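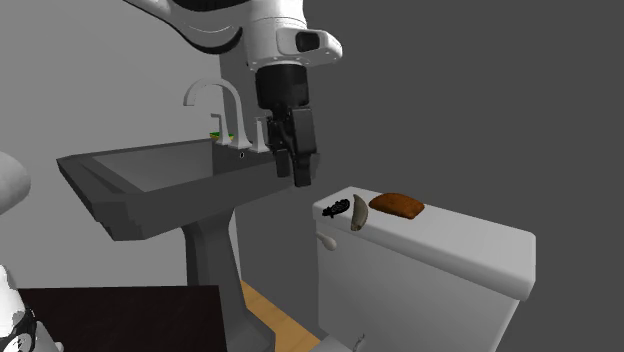

Imagine your school has decided it would like a robot arm. Hooray! Everybody is excited, somebody has already picked a name for it (Erico, let's say), and now comes the part that grown-ups spend a surprising amount of time on, which is working out what to buy and how to pay for it.

You might think a robot arm costs what the arm costs. But think about getting a puppy. There's the puppy, and then there's the bowl, the bed, the leash and all that food! A robot arm is a bit like that. The arm does the reaching. At the end of it goes a gripper, the part that does the holding, and often the gripper has to be bought separately. Then you need a computer to tell the arm what to do, a strong stand to bolt it to, and a safe space so that no one gets bumped.

Plans for spending money are called budgets. When Humaira Jadoon helps schools plan for robots, she likes to start with 10 paper stars. Every star is a piece of the money. Her groups usually put five on the arm, two on the gripper, one on the stand and one on safety, and then someone says, "Let's spend the last star on a second gripper!" Humaira always asks them to save it. Things wear out and screws go missing, and a star in your pocket is a very nice thing to have on the day a cable stops working.

Before anybody spends a single star, though, it's a good idea to practice on a computer. A program called a simulator draws a pretend room with a pretend robot in it. It could be a bathroom, with a gooseneck faucet on the sink and a loaf of bread sitting on top of the toilet tank. In a pretend room you can try all sorts of questions. Can the arm reach the faucet handle? Are its two fingers the right shape for a lever? Would a shorter arm do the job and cost less? If the arm knocks into the sink, there's nothing to mend, and you can begin again.

A simulator can't tell you everything. Real floors wobble, and real bread squashes! So after the pretend tries, it helps to ask the seller if you can see a real arm at work, and to bring a list of questions:

How heavy a thing can it lift?
How far can it reach?
Who will fix it, and how long will that take?
What else do we need to buy before it will move?

You can try planning at home too. Choose one job for a robot, maybe putting away spoons, and cut out your own 10 stars. Write down everything the robot would need, share out your stars, and keep one back for surprises.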